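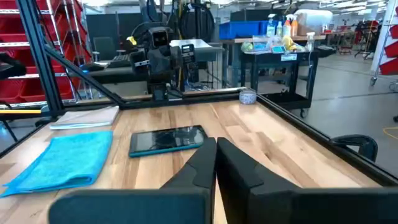
Según Gavin Ogilvie, una máquina que limpia una mesa en condiciones de ensayo todavía no limpia una cocina, y quien configure la tarea debería partir de ahí. Su observación, enviada tras leer la primera edición de este manual, se recoge en los límites indicados al final de la sección.

4.3 Configuración de la tarea «Despejar superficie»

La tarea retira paños y objetos pequeños de una mesa plana. El módulo Piro planifica el agarre; el controlador Ornow ejecuta el movimiento.

1. Coloque los objetos dentro del alcance del brazo. Un paño doblado, una tableta o una taza son cargas de prueba adecuadas.
2. Lleve el brazo a la posición de reposo y cierre la pinza.
3. Abra el menú Tareas y seleccione el perfil 31.
4. Asigne una clase a cada objeto: textil, rígido o frágil.
5. Fije la fuerza de cierre en 9 N para la clase frágil.
6. Ejecute un ciclo en modo lento y revise el registro.

Nota: los textiles dan el mayor número de fallos. El borde de un paño cambia de forma al primer contacto y el punto de agarre calculado deja de ser válido. Si aparece el código 251, repita el paso 4 - no aumente la fuerza.

Precaución: no asigne la clase rígido a dispositivos con pantalla. Use siempre la clase frágil.

Precaución: no acerque las manos a la pinza mientras el ciclo esté activo.

Límites de uso

En los ensayos de Lonia se completaron 2160 ciclos con supervisión. El perfil recoge y deposita; no dobla ropa, no friega y no decide dónde se guarda cada cosa. Para el trabajo doméstico sin operador, el sistema no está autorizado. En taller se admite con el vallado Jardine instalado (véase 5.1).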